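The Summer I Tried to Read the Manual

Every August I get it into my head that I'm going to become a person who deals with paperwork. It's the heat, I think. Other people go to the lake. 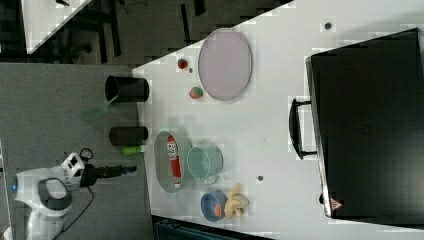
This year's target was the drawer. You have one too, don't pretend. Ours is the bottom one in the hall, and it holds every instruction booklet that has come into the house since we moved to Bostanham, plus a good number that must have come with us, for machines we left on the curb in the old place. I had a theory that I could get through it in an evening. I would keep what we needed, recycle the rest, and go to bed smug.

I started with the booklet for the Truvent, our window fan. It runs to 39 pages. The fan has a knob, and the knob has 3 settings, and by page twelve I had been told in four languages not to put it in the bath. I had never considered putting it in the bath. Now I think about it every time I run one.

What gets me about manuals is who they think I am. The first half of any of them is written for somebody who wants to stand on the appliance, feed it to a child, and operate it during a flood. The second half is written for an electrical engineer. You turn a page and the same reader who had to be told which end goes in the wall is now expected to "confirm the correct load value before proceeding." I have owned this fan for six years and never confirmed a thing.

The Felura rice cooker was worse, in that it was cheerful. "Congratulations on your new life with rice!" it begins, and I have to say I'd been looking forward to that life, but then comes a troubleshooting table. Problem: rice is too hard. Cause: not enough water. Problem: rice is too soft. Cause: too much water. I read this aloud to the dog, who left.

Around nine in the evening I found the one for the Baek sewing machine, which I bought during a brief period of believing I would make curtains. Tucked inside was a sheet I'd filled out by hand, a practice log, with spaces for dates and the kind of stitch. There's one entry. It says "straight (sort of)." I put it back in the booklet and put the booklet back in the drawer, and I suppose that's where the evening turned.

Because after that I couldn't throw out anything. The phone manual, from a phone that folded. A warranty card for a toaster, never mailed, asking for my household income and whether I enjoyed golf. A tiny fold-out sheet that opened to the size of a bedspread and would not go back. I stood in the hall holding it by the corners like someone making up a guest room.

My mother kept all of hers in a three-ring binder with tabs. She could put her hand on the dishwasher page in the time it takes me to find the dishwasher. I asked her once if she had ever needed any of it and she said no, of course not, she'd read it the first time.

I did look up whether they're all online now, and they are. One site claims to carry 3000 of them, and I lost an hour there reading about a bread machine I don't own. It seems like a decent machine. You shouldn't stand on it.

So the final count for the evening was one item recycled, a takeout menu for a place that closed. The drawer shuts a little better than it did. I still can't get the clock on the stove to stop blinking, and the booklet for the stove is the only one I never found.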